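Sun 25 September
Posted by Dineo Masilela

We use cookies to remember your settings. Accept | Manage

Backup restore test, second attempt. The May run was stopped when the Steyn share filled up, so none of those numbers carry over.

Source set is the Flarside project archive, 900 GB, mostly small text logs with a few large tarballs. Target is the spare volume on Berkier, formatted fresh this morning. Restore started from the command line, default block size, compression left on.

First pass averaged some 300 MB/s on the tarballs and dropped badly once it reached the log directories. Disk was not the limit. The restore process sat at full load on one core while the others idled — same pattern Prapai Wiriya noted on the old volume.

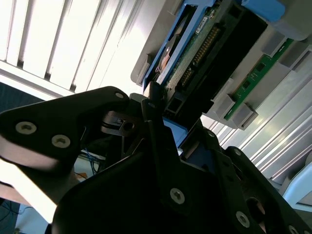

Second pass with four worker threads. Small-file throughput improved, large-file throughput unchanged. Memory use went up by 500 MB and stayed there until the job ended. Acceptable.

Checksums: compared against the manifest written at backup time. 300 files flagged. All of them are in the Prisance subfolder, and all have modification times later than the manifest, so the likely cause is files changed during the backup window. Not confirmed. Need to pull one from the previous backup and diff it by hand.

Permissions came back correct. Symlinks came back as links, but two point to absolute paths that do not exist on Berkier. Left as they are.

To do:
Snapshot before backup, then rerun the manifest.
Try eight threads.
Ask Prapai which log directories can be packed before archiving.
Keep the target volume until the diff is done — do not reformat.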